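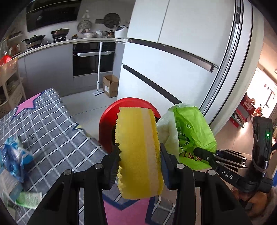
Veken – fiches de rangement pour petits logements

Ce dossier rassemble des fiches sur le rangement et le nettoyage des logements où l'on dort et où l'on cuisine dans le même espace. Les objets y changent souvent de place : une éponge peut se trouver à deux pas du lit, des emballages posés sur le drap à carreaux, des sacs en plastique tassés contre le réfrigérateur. Les fiches partent de cet état ordinaire et notent où va chaque chose, avec les mots que les gens emploient chez eux.

Le fichier lisez-moi est tenu par Valdis Lapiņa. Il concerne la version de février, qui remplace entièrement la précédente.

Contenu

Le dossier comprend 951 fiches, réparties en deux ensembles :

fiches/dirville – 753 fiches, logements de Dirville
fiches/riihimaki – 198 fiches, logements de Riihimäki
listes/objets.csv – la liste des noms d'objets
listes/zones.csv – la liste des zones
notes/ – remarques de relecture, en texte libre

Une fiche correspond à un objet ou à un petit groupe d'objets qui se rangent ensemble. Les torchons d'un même tiroir font une seule fiche. Une casserole et son couvercle aussi, sauf quand le couvercle est rangé ailleurs, ce qui arrive souvent à Riihimäki où les placards sont étroits.

Les fiches de Riihimäki ont été rédigées en finnois puis traduites. Le texte d'origine est conservé dans la colonne texte_source. Pour Dirville, cette colonne est vide.

Structure d'une fiche

identifiant – un numéro, sans signification particulière
objet – le nom tiré de listes/objets.csv
zone_depart – l'endroit où l'objet a été trouvé
zone_arrivee – l'endroit où l'habitant veut le voir
etat – propre, à laver, à jeter, à trier, inconnu
consigne – une ou deux phrases
texte_source – voir plus haut
relu – oui ou non

Exemple de fiche complète :

identifiant : 412
objet : éponge à récurer
zone_depart : sol, côté lit
zone_arrivee : évier, bord gauche
etat : inconnu
consigne : Rincer, essorer, poser debout contre le robinet. Ne pas laisser au fond de la bassine.
texte_source :
relu : oui

Les zones

Il y a 54 zones. La liste paraît longue pour des logements d'une ou deux pièces, mais les habitants distinguent très bien le dessus du réfrigérateur, son côté et l'espace derrière. Nous avons gardé ces distinctions. « Côté du réfrigérateur » est d'ailleurs une zone d'arrivée fréquente pour les sacs réutilisables.

Le lit compte pour trois zones : dessus, dessous, tête de lit. Le dessus du lit est traité comme une zone de passage. On y pose les courses pour les trier, le linge pour le plier. Il ne figure jamais en zone_arrivee, sauf pour les coussins, les plaids et les peluches.

Le tapis est une zone distincte du sol. Un objet posé à cheval sur les deux est noté « tapis ».

Les plans de travail sont découpés selon l'usage de l'habitant (« là où je coupe le pain », « à côté des plaques »), ce qui donne des noms un peu longs. Ils ont été raccourcis dans la version de février. La correspondance avec les anciens noms se trouve dans notes/zones_anciennes.txt.

Les objets

La liste contient plus de 800 noms. Elle n'est pas hiérarchique. Quelques choix à connaître avant de faire des recherches :

Éponges. Trois noms : éponge simple, éponge à récurer, éponge de salle de bains. L'éponge à récurer est celle qui a une face grattante, quelle que soit sa couleur. Plusieurs habitants réservent une couleur à la vaisselle et une autre au sol ; cette information va dans la consigne.

Bassines. Bassine désigne tout récipient large et ouvert utilisé pour laver ou tremper. Les saladiers sont à part, même quand ils servent de bassine le dimanche soir ou les jours de lessive. Les couvercles ont leur propre nom.

Sacs en plastique. Sac vide, sac plein et sac à déchets sont séparés. Un sac d'emballage alimentaire vide est noté « emballage souple ». Quand plusieurs sacs sont froissés ensemble, une seule fiche, avec la mention « lot » au début de la consigne.

Paquets non ouverts. On note le type de contenu s'il est connu (biscuits, mouchoirs, pâtes) et « paquet » dans les autres cas. Les marques ne sont jamais relevées.

Linge de lit. Drap, housse, taie, couverture. Les motifs n'entrent pas dans le nom de l'objet. Ils peuvent apparaître dans la consigne quand l'habitant s'en sert pour reconnaître une parure, par exemple « le drap à étoile va avec la taie unie ».

Méthode

Chaque habitant a fait le tour de son logement avec un relecteur, vers 17 heures en général, avant la préparation du repas. Il nommait l'objet, disait où il devait aller et dans quel état il se trouvait. Le relecteur écrivait la consigne sur place et la relisait à voix haute. Les corrections faites à ce moment sont déjà intégrées.

On ne demandait pas de ranger avant la visite. Certains l'ont fait quand même, et leurs logements donnent peu de fiches. Ils sont signalés dans notes/logements_ranges.txt.

Les consignes gardent l'ordre des gestes tel qu'il a été dit. Si quelqu'un essuie la table avant de balayer, la fiche le dit, et si son voisin fait l'inverse, l'autre fiche le dit aussi. Il n'y a pas de version de référence.

La saisie a été faite avec Pitar, notre formulaire interne. Pitar coupait les consignes trop longues dans la première version. Les textes coupés ont été repris à partir des feuilles papier, mais il peut en rester. Une consigne qui s'arrête au milieu d'un mot vient presque toujours de là : merci de nous envoyer l'identifiant.

Limites connues

Les salles de bains sont mal couvertes. Peu d'habitants ont souhaité les inclure.

L'état « à jeter » est rare et peu fiable. Les gens hésitent, et une bonne partie des objets notés « inconnu » ont sans doute fini à la poubelle.

Les jouets sont regroupés sous quatre noms seulement. C'est insuffisant pour les logements avec enfants. Une liste plus fine est en préparation.

Les noms de produits ménagers varient entre les deux ensembles. « Liquide vaisselle » est stable, « nettoyant » ne l'est pas : à Riihimäki il couvre aussi le savon noir.

Les logements sont tous petits. Les zones ne conviennent pas à une maison avec buanderie, cellier ou garage.

Utilisation

Les fichiers sont en UTF-8, avec le point-virgule comme séparateur. Les consignes contiennent des virgules et parfois des guillemets français – attention à l'ouverture dans un tableur, qui devine mal le séparateur.

Pour un usage en atelier, imprimer les fiches par zone d'arrivée. Par objet, on se retrouve à traverser la pièce à chaque ligne. Le script imprimer.sh trie déjà de cette façon et laisse une marge à gauche pour cocher.

Les fiches non relues sont incluses par défaut. Pour les écarter, filtrer sur relu = oui.

Modifications de février

Zones raccourcies, comme indiqué plus haut.
Ajout de la colonne texte_source.
« Chiffon » et « lavette » séparés.
Fusion de « boîte carton » et « carton » – la taille va maintenant dans la consigne.
Suppression des doublons entre le dessous du lit et le sol.
Correction des accents perdus dans les fiches de Dirville.

Corrections et contact

Les corrections se font fiche par fiche. Indiquer l'identifiant, la colonne et le texte proposé. Pour un nouveau nom d'objet, vérifier d'abord qu'il n'existe pas au pluriel dans la liste, plusieurs y sont restés. Les demandes sont lues par Valdis Lapiņa et reportées dans la version suivante.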